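Demonstration work at Stostby

Demonstration work is the name used at Stostby, a packing and order-picking company in the river town of Gullow, for the daily job of showing automated handling equipment how everyday objects are picked up, turned and put down. It grew out of the company's move to automated picking and is now a regular part of the working week for people who used to spend whole shifts on the packing line. The work is done by hand, at a desk, with a sensor kit worn over the fingers and palm. It is one of the more surprising jobs to come out of warehouse automation, and one of the most enjoyable to learn about!

Background

Stostby began as a packer of mixed household orders for small shops. Its boxes rarely held the same things twice. One order might combine a sponge, a bag of clothespins and a glass jar, and the next a roll of tape and a child's toy. Conveyors and sealing machines arrived early, but the picking itself stayed with people for a long time. Mixed goods are hard on machines. A gripper that handles cartons beautifully can fail completely with a soft bag or anything that rolls.

The company first tried programmed picking, in which every product had its own stored routine. This worked for the steady sellers and for very little else. Each new item meant a visit from a technician, and seasonal goods were often gone from the shelves by the time their routines were ready. Packers called these the "March problems," after a spring range of garden items that was never once picked by machine.

The change came with Drudonel, the picking system now in use in the main hall. Drudonel learns from recorded human movement. When a person picks up an object and places it in a bin, the path of the hand is stored and used as training material, along with many other attempts by other people. The system needs variety more than it needs perfection, and that turned out to be good news for a workforce with so many different habits.

The demonstration room

Demonstrations are recorded in an office on the upper floor, well away from the noise of the hall. The room was chosen for its daylight and its carpet, which is kinder on dropped objects than concrete. Staff share it with the people who look after the recordings, and monitors, cables and test items tend to spread across every desk by the end of a shift.

The person giving the demonstration wears a sensor kit on the hand. Printed markers fixed to the kit let a camera work out where the hand is and which way it is tilted. Each marker pattern is different, so the hand can be followed while it twists and dips. A demonstrator takes an object, moves it to a bin or to another spot on the desk, and goes back for the next one. Sessions last until the demonstrator asks to stop or the next pair comes in. 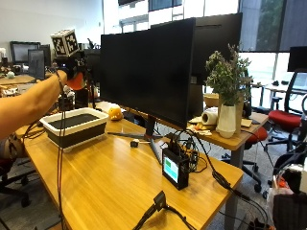
A gloved hand with a marker cube above a collapsible bin at a demonstration desk.

Common household things make up most of the test set. Collapsible bins are popular with the staff because they fold away between sessions, and they are also what many of the shops use to unpack their orders. Round objects are considered the best teachers. They escape, they have to be chased, and the small corrections people make while chasing them are exactly what the system has trouble inventing by itself.

Working in pairs

Demonstrators work in pairs. One wears the kit while the other follows the recording, resets the objects and marks any attempt that should be thrown out. The two swap places after 10 recordings. The arrangement was suggested by packers who found that an hour of careful reaching tired the shoulder in ways that lifting boxes never had.

Conversation is allowed and even encouraged. Early on, demonstrators were asked to move slowly and smoothly, and the results looked stiff. People at ease move differently. They steady a wobbling jar with a fingertip, nudge a bin straight with a knuckle, or change their grip halfway through without noticing. Once the instruction to be smooth was dropped, Drudonel became visibly better at handling goods that shift in the grip.

Effects on jobs

Picking at Stostby was once organized in 6 lines, each with its own team. There are now 2 lines staffed entirely by hand, used for fragile and oddly shaped goods, and the rest are run by Drudonel with people on hand to clear faults. Nobody was dismissed when the lines changed over, but the teams were broken up, and this was felt as a real loss. Many packers had stood beside the same neighbors for years.

In return, the range of work widened. A packer's week may now include a shift of demonstration, a shift on a hand line and several shifts of fault clearing. Demonstration shifts are paid at the higher rate already used for training new employees, on the argument, first made by the packers themselves, that teaching a machine is still teaching. The company accepted the argument after a trial in 5 teams.

There have been complaints too. Fault clearing involves a good deal of waiting, and some people miss the rhythm of the old lines. Others dislike the thought of their movements being kept. Recordings are stored without names, and a demonstrator may ask for a session to be deleted on the day it is made. Taking part is a choice, and several experienced packers have never put on the kit and have no plans to.

Skills and recognition

A pleasant result of the program has been new respect for skills that had gone unremarked. Packers have always known how to judge the weight of a closed bag from the first touch, or how to slide a flat item down the side of a full box. These tricks had no names. Demonstrators had to describe them in order to label the recordings, and a house vocabulary soon followed. A "shelf" is a moment when one object rests on another during a move. A "late thumb" is a grip that closes only after the object has begun to lift.

The vocabulary has traveled back down to the hall, where new employees now learn it in their first days. Trainers report that a beginner who has been told about the late thumb picks it up much faster than one left to copy it by eye.

Use elsewhere

Ezzat, a laundry and linen service on the other side of Gullow, has taken up a similar approach for sorting towels and folded sheets. Its staff spent a day at Stostby before setting up a demonstration desk of their own. Cloth behaves very differently from jars and boxes, and the recordings made for one business have been of little use to the other. The pair system and the swapping of places were copied without change.

See also

Collapsible bin
Fault clearing
Motion recording
Order picking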